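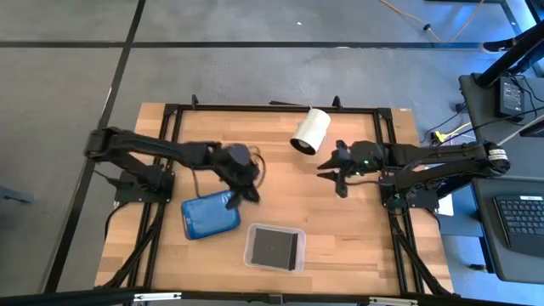
# Household Water Storage and Residual Chlorine in Listlow

## 1. Background

Listlow receives piped water for part of each day. Households fill containers in the morning and draw from them until the next supply period. The treatment plant at Cedholm doses chlorine before distribution, but the residual at the tap says little about the water people drink in the evening. This report examines how the residual changes during storage.

## 2. Method

We visited 53 households and took one sample at the tap and one from the storage container after 12 hours. Free chlorine was measured with a DPD colorimeter. Containers were classed by opening (wide or narrow) and by lid (fitted, loose or none). A short questionnaire covered cleaning habits and how water was drawn — by tap, by pouring or by dipping.

Samples were read on site. Readings below the detection limit were entered as zero, a choice that lowers the means slightly.

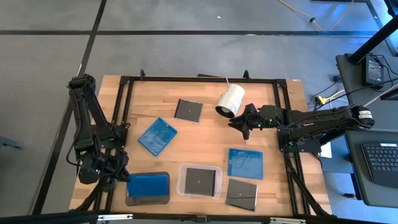
Wycliffe Rugemalira, commenting on the first draft, objected to the 12-hour interval. In his view most of the loss occurs in the first four hours, and a single late reading cannot separate decay in the water from contamination by dipping. We accept the point. A second round with hourly readings was run on a smaller set of containers, and its results are given separately in the appendix.

## 3. Results

Residual chlorine fell in every household. The loss was greatest in wide containers without lids and smallest in narrow ones with fitted lids. Cleaning frequency showed no clear effect, possibly because the answers were self-reported. 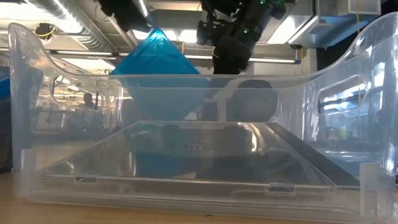
**Siu, November**

The comparison site has continuous supply, so few households there store water overnight. Those that do mostly keep it for emergencies and replace it weekly. Residuals in these containers were often at the detection limit. The two sites should not be pooled — storage times differ too much.

## 4. Limitations

All visits took place in the dry season. Water temperature was not recorded in the first round.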